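Foltent publishes gripper comparison and asks buyers to read it with care

ESTBRIDGE, 10 October 2022

Foltent today released the results of its first side-by-side comparison of parallel grippers for kitchen and food preparation work. The company is not naming a winner. It says the tests raise doubts about the way grippers are sold, including its own.

The comparison covered 7 grippers from suppliers and from Foltent's in-house line. Each was put through 16 household handling tasks in simulation, and 2 of the grippers were then bolted to an arm at the company's Sowerby workshop for a repeat of the same list. Foltent paid for the work itself and took no money from suppliers.

"Every brochure I've read this year has a success rate on the front in large type," said Rochelle Pomare, who led the testing. "Ask what was being picked up and you usually get a cube. I don't know many kitchens that are full of cubes."

The Foltent task list leans toward things that are awkward to hold. Flat lids have to be lifted by a low handle. Full bowls have to stay full while the fingers work nearby. Some objects are placed near a table edge, where a small error in approach counts for more. 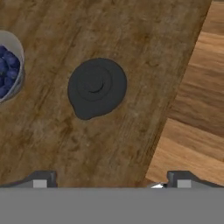
Several grippers that did well on blocks and bottles did badly on anything low and wide. Finger pads were the most common complaint in the operators' notes. A pad that grips a flat wall nicely can have almost nothing to hold when the only feature on offer is a shallow ridge, and a wide gripper body can hide the target from a wrist camera just when the controller needs to see it.

Foltent also found that the order of the rankings changed between simulation and the workshop. The gripper that placed higher in simulation placed lower on the real arm. The company has not been able to say why. Friction settings are the main suspect, and the test team has so far declined to adjust them after the fact to make the numbers agree.

"You can tune a simulator until it tells you what you'd like to hear," said Joaquín Orellana, controls engineer. "We left ours alone and published the mismatch. It's a bit embarrassing, but there it is."

Not everyone involved is persuaded that the exercise was worth the bother. Maysoun Hijazi of Polon, an integrator that reviewed the method before publication, said the sample of real hardware was too small to guide a purchase.

"Two grippers on one arm is a start," she said. "I wouldn't spend a customer's money on it, and I've told Foltent so. I'd want to see the same jobs done under a second controller, with somebody else's hands on the setup."

Foltent accepts the criticism. A second round, with Polon choosing the controller, is planned, though the company has not set a date and will not promise one.

The full report runs to 47 pages and includes the failed attempts, the pad dimensions and the camera settings used for each gripper. It can be requested free of charge from Foltent's Estbridge office.

Media contact: Callum Haslam, Foltent, Estbridge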